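The Mavgate Survey

The survey of the Mavgate tunnel was due to take two days. On the evening of the second, the figures still did not close.

The surveyor set them out again at the desk in the site office. The eastern drive, from Umura, stood at 1151 metres. The western drive, from Hoseck, stood at 504. The sum should have equalled the distance between the portals, less the rock still to be cut. It exceeded it by up to a metre, depending on which benchmark one trusted.

She did not trust either. The Hoseck benchmark had been reset in January after a slip on the access road, and the certificate was signed in a hand she could not read.
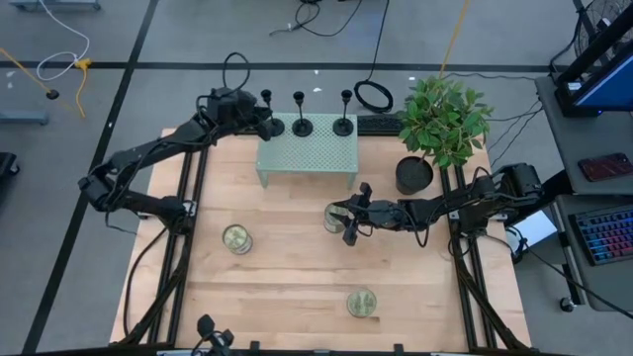
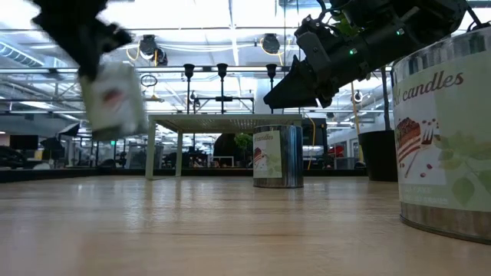
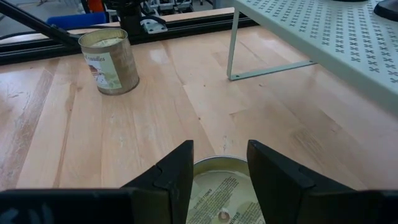
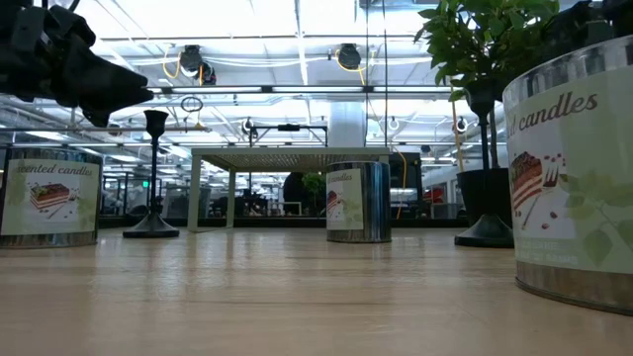
The foreman came in at nine and asked whether the night shift should go down. She said it should not. He wrote this in the log, with the time, and asked for a reason. She gave him the two numbers and he wrote those as well.

"A metre is not much," he said.

"It is a metre of rock that one of us thinks is there."

He hung his lamp on the hook and waited. She took the level out of its case, checked the bubble against the sill, and put it back. The sill was out by a small amount. She had known that since the first morning and had allowed for it.

At ten the telephone rang. It was the Inthanon office, asking for the breakthrough date. She read them the closing error to three decimal places — they asked her to repeat it — and told them she would walk the Hoseck road at first light with the staff and the long tape.

The foreman was still holding the log open.

"What do I put for tomorrow?" he said.

"Put survey," she said.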